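Dandik Chess Hall
Venue Inspection Checklist, Main Playing Room and Side Rooms
Completed before the Selent Open
Date of inspection: 24/06/2023

Status codes: S = satisfactory; A = action required; N = not inspected.

1. Exits and aisles

1.1 Main doors open fully and are not locked during play: S
1.2 Aisles between board rows clear of bags and chairs: A
Comment: The last row stands too near the wall. Players at the end boards would have to ask a neighbor to rise before they could leave. Move the row forward before round one.
1.3 Exit signs lit: S
1.4 Posted occupancy limit of 151 persons visible at the entrance: S
Comment: Spectators count toward the limit. The door steward is to stop entry when it is reached, including during time scrambles.

2. Tables, boards and clocks

2.1 Tables level and locked in the open position: S
2.2 Clock cables for the live boards taped to the floor: A
Comment: Tape has lifted at the top boards. Replace the full length; do not patch.
2.3 Spare clocks tested and stored within reach of the arbiter: S
2.4 Demonstration board fixed to the wall at both upper corners: S
Comment: The Marciniak board was rehung after the December event. The fixings are sound.

3. Side rooms

3.1 Furniture stable and placed against a wall where possible: S
3.2 Drawers close fully and do not project into walkways: N
3.3 Small items on furniture tops recorded or put away: A
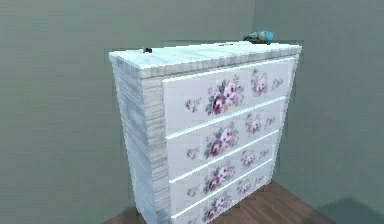
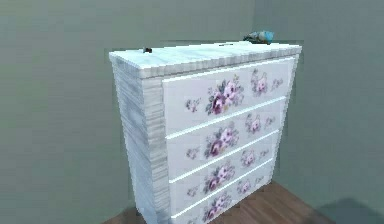
Item 3.3, white chest of drawers with small objects on top. Two views.

Comment: Captured pieces, pens and scoresheet clips should be returned to the equipment box at the end of each session. The analysis room is open to young children between rounds.

4. Lighting and air

4.1 Even light on all boards, with no glare on the pieces: S
4.2 Windows can be opened without reaching across a game in progress: A
Comment: See 1.2. Moving the last row will also resolve this item.
4.3 Portable fans kept clear of scoresheets: S

5. First aid and refreshments

5.1 First aid kit complete and in date: S
5.2 Hot drinks kept out of the playing room: A
Comment: The notice on the Graselier Room door has been removed. Post a new one at eye level.
5.3 Water station placed on a hard floor: S

Items marked A are to be corrected and initialed by the chief arbiter before pairings are posted. Items marked N are to be inspected at the same time.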